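Lehtinen Technical College Students Complete First Term of Two-Handed Manipulation Project

Course team releases handling data and gripper drawings to other schools

The second-year automation class at Lehtinen Technical College has completed the first term of Todwood, a student project in recording manual handling tasks for robot training. Students work in pairs at a fixed table. One student performs a task with a hand-held gripper in each hand, and the other runs the recording software and labels each attempt when it ends.

The class has logged 3,578 attempts to date. Of these, 1,981 passed the students' own review and are included in the first release. Attempts were rejected for dropped items, missing time stamps or a gripper leaving the tracked area.

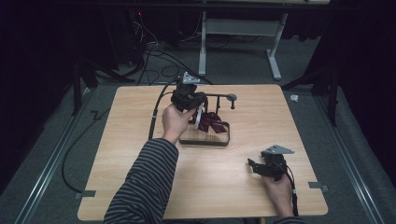
Task lists are written by the students and approved by the course instructor before recording begins. The first-term list covers folding, placing, sorting and passing an item from one hand to the other. Fabric items took up almost half of the table time. They were harder to label consistently than rigid parts, and the class revised its labeling guide twice during the term. The current guide defines the start of an attempt as the first closing movement of either gripper and the end as the point at which both grippers are open and clear of the item.

"The students had to agree on what counts as a finished fold before they could record one," said Helmi Lahtinen, course instructor. "That discussion took longer than the wiring. The written definition now runs to a full page, and it will be used as it stands next term."

Assessment is based on the session log, a short technical report from each pair and a practical check in which one pair repeats another pair's task from the written instructions alone. Pairs whose instructions could not be followed were asked to rewrite them and submit again. No separate written exam is given.

Gripper maintenance is part of the course. Each pair inspects the finger pads, pivots and fasteners at the start of a session and enters the result in the log. Opening width is checked against a gauge block, and a gripper outside tolerance is taken out of use until it has been adjusted.

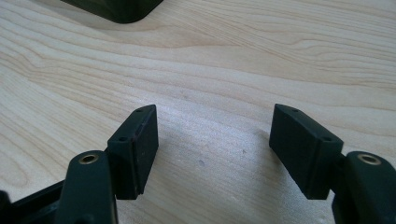

CUNGATE, January

The release contains the reviewed attempts, the labeling guide, the inspection checklist and drawings for the gripper mounting plates. Schools and student clubs may request a copy from the automation department at no charge. Support is limited to questions about file format and calibration.

Second-term work will use the data to train a robot arm on the Doltus cell in the college's automation lab. Testing will start with the placing task. Folding will be attempted after the placing results have been reviewed by the class.

Contact: Helmi Lahtinen, Automation Department, Lehtinen Technical College, Cungate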